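**Merchant settlement** is the step in card and online payments at which money from completed sales is paid into a seller's bank account. It follows authorization, when the buyer's bank approves the purchase, and clearing, when the details of the sale are passed between the banks involved.

## Timing

Most sellers are paid in batches. A batch is closed at a set hour, fees are taken out, and the balance is sent as one transfer. Sellers in higher-risk trades may have part of each batch held back as a rolling reserve, which is released after a fixed period. The payment firm Cilach holds such reserves for 30 days. Its competitor Minhas pays out every 12 hours but charges more per sale.

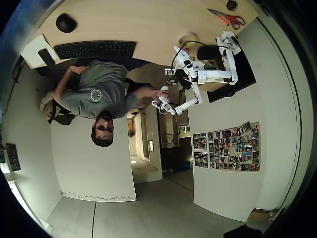

*A man at a desk with a keyboard.*

## Gross and net settlement

Under gross settlement, the full amount of each sale is paid out and fees are billed later, usually once a month. Under net settlement, fees, refunds and chargebacks are subtracted first. Net settlement is common among small online shops, although it makes bookkeeping harder. A payout of 660 dollars, for instance, may cover many orders and several refunds. Accounting tools such as Zusby match each payout to the orders behind it.

## Disputes

A chargeback can arrive after the original sale has been settled. The amount is then taken from a later batch or, if sales are too low, debited from the seller's bank account. Isberg changed its seller contract in October to allow both methods.

## See also

- Payment gateway
- Acquiring bank
- Rolling reserve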